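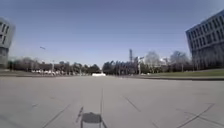 The concrete apron on the office side, with the robot's shadow at the bottom

Ground robot on an open paved area: what rules do we need before regular runs?

Faustino Becerra
Posted 14/08/2023

I look after a small wheeled robot at the Flamdale site. We want to run it on the big concrete apron three mornings a week. The robot weighs 137 kg with the battery in. There is an office building on one side with a lawn and a kerb in front of it, and cars park at the far end, a good way off. It is private land but people do walk across it.

The site manager has asked for written rules before she signs anything. I have a risk assessment for indoor use from Tapia, our old building, and it doesn't really fit. It is all about doorways and racking. What should an outdoor one cover, and do I need a person walking with the robot the whole time? Also, is there a set distance to keep from parked cars?

Leopoldo Cervantes

I wrote the outdoor procedure at Bodard, so I can tell you what we ended up with. Check it with your own safety person and your insurer.

Start with the area. Draw it on a plan and write down what the edges are. Kerbs are good edges because everyone can see them, but don't count on the robot noticing one. We set the software boundary two metres inside every kerb and tested it at walking pace before we allowed anything faster.

We always have one named operator with a radio stop in hand and a clear view of the robot. If the operator needs to look at a laptop, the robot is stopped first. We put that in after our first month, when two of us were both reading the same log and the robot was still moving. On a big open slab it is easy to let it get too far away, so write down a maximum distance. Ours is 40 metres. Test the radio stop at that distance, at the start of every session, and sign for it.

I don't know of a set figure for parked cars. Work it out from your stopping distance at top speed, measured on that surface with the full load, then add a margin. Measure it again in the wet. Joints between slabs are worth a slow pass too, in case one has a lip.

Low sun caught us out in February. Drive towards it and the forward camera may lose a lot of detail. With the sun behind, the robot's own shadow falls in front of it, and our obstacle detection stopped for the shadow until we changed the settings. Put the time of day in the log or you will never spot the pattern.

For people walking across, we use signs at each way in, and the robot stops and waits until they have gone past. The operator doesn't try to steer round them.

zarby_user300

just put cones out and keep the speed down. we've done it like that for ages and no problems. a hi vis for whoever has the controller

Faustino Becerra

Thanks both. I hadn't thought of logging the time of day. I'll measure the stopping distance this week and send the draft to the site manager with the plan attached. Cones are going on the list as well, at the car park end.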